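Ticket 2000: Folding demo stalls with visitors present
Opened by: Vasiliki Gkikas, demo bench
Product: Akum two-arm bench unit, Marino control software
Priority: High (changed to Normal by support, changed back by me)
Status: Closed, with grumbling

Summary

The folding demo ran without complaint through the whole of the rehearsal and then stopped dead when the first group from Heson came through the door. It stopped again for the second group. It did not stop while they were having lunch.

What should happen

The left arm takes a garment from the tray, both arms find a corner each, the garment is folded and goes on the stack at the back right. The visitors say "ooh". We move them along to the next bench.

What happens instead

The right arm picks up a corner, lifts, and waits. The left arm holds its position and waits too. The screen says "Waiting for partner", which I could have said myself. After 34 seconds the run times out, the garment is dropped and both arms go home. The visitors do not say "ooh". One of them asked whether it was thinking, and I'm afraid I said yes.

Log

27 May 2023 is how Marino would like the date entered, but the ticket form only takes it as May 27, 2023, so there it is.

09:10. Rehearsal. Shirts, towels, the pink thing. All fine.

09:40. First group in, 24 people, all standing on the same side of the bench. Run started from the visitor screen. Right arm lifts, nothing else. Timed out.

09:44. Restarted the run. Same again. Talked about the history of the project for longer than anyone wanted.

09:52. Group moved on. Started a run from my own laptop to see what was wrong. Nothing was wrong. It folded the shirt beautifully in front of me and a fire extinguisher.

10:15. Rang Dodetti support. Was told to switch it off and on again. Switched it off and on again.

10:30. Second group. Right arm lifts, nothing else. Timed out.

Reply from Dodetti support, first line

Thank you for contacting us. Please check that both arms are powered, that the cables can move freely and that the work area is clear of obstructions. Please also confirm that the garment is of a supported type.

My reply

Both arms are powered. The cables move freely. The work area contains laundry, on purpose. I don't know whether the pink one is of a supported type because the list of supported types says "garments".

Reply from Dodetti support, second line

Could you tell us whether the run fails when started from the visitor screen with no visitors in the room? We suspect the fault may not be related to the audience.

My reply

I had rather got attached to the audience theory, but fair enough. Tried it during lunch with the room to myself.

12:20. Visitor screen, empty room. Timed out.
12:23. My laptop, empty room. Folded.
12:27. Visitor screen, empty room. Timed out.
12:31. My laptop, with two colleagues dragged in to stand there and look interested. Folded. They said "ooh" without being asked, which was kind of them.

So it's the visitor screen. Apologies to the people of Heson, who had begun to take it personally.

Still attached from one of the failing runs, as asked for by second line:

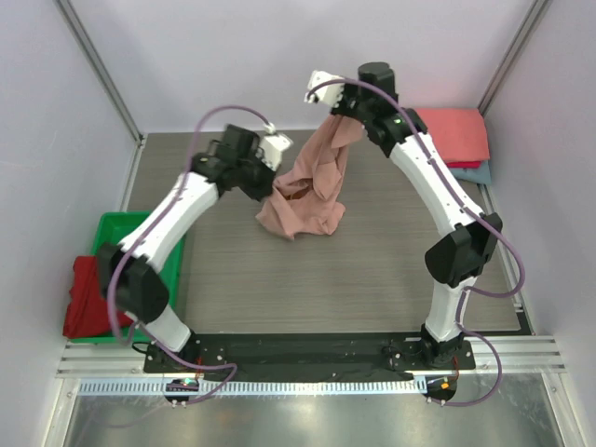
Right arm holding the pink garment up by one corner, left arm alongside. Folded pile at the back right.

Second line asked whether the left gripper was faulty. It picks up perfectly well when I start the run from the laptop, so I said no.

Cause

The visitor screen was still loading the settings file we made for the December open day. In December we ran the arms one at a time, left first and then right, so that people could follow what was going on. The old file tells each arm to wait until the other says it has finished. The current folding routine needs them to work together, so the right arm lifts its corner and waits for the left, and the left waits for the right, in the manner of two very polite people at a doorway. My laptop loads the new file, which is why I looked so competent when I was alone.

Fix

1. On the visitor screen, close the demo.
2. Open Marino, go to Profiles and pick the current one. Both profiles are called "Open day". I have renamed the old one "Open day OLD DO NOT" and will think of an ending later.
3. Save, and then save again from the main menu, as the first save only lasts until the next restart.
4. Restart the visitor screen.
5. Do one run from the visitor screen before anyone is let in. The laptop doesn't count.

13:30. Third group. Folded. There was an "ooh", though a smaller one than in rehearsal.
13:50. Fourth group. Folded. Somebody asked if it did fitted sheets. Changed the subject.

Requests for Dodetti

Please could "Waiting for partner" say which arm is waiting and what for. Please could Marino refuse to save two profiles under the same name. And please could the timeout be shorter for demos. Six seconds would do; after that I have run out of project history.

Reply from Dodetti support, second line

Thanks for the clear notes. The naming problem has been passed to the Marino team. The timeout can be changed already under Advanced, Timing, Partner. We have marked this ticket as user configuration.

My reply

Found it, changed it, thank you. I'd like it noted that I object to "user". Closing.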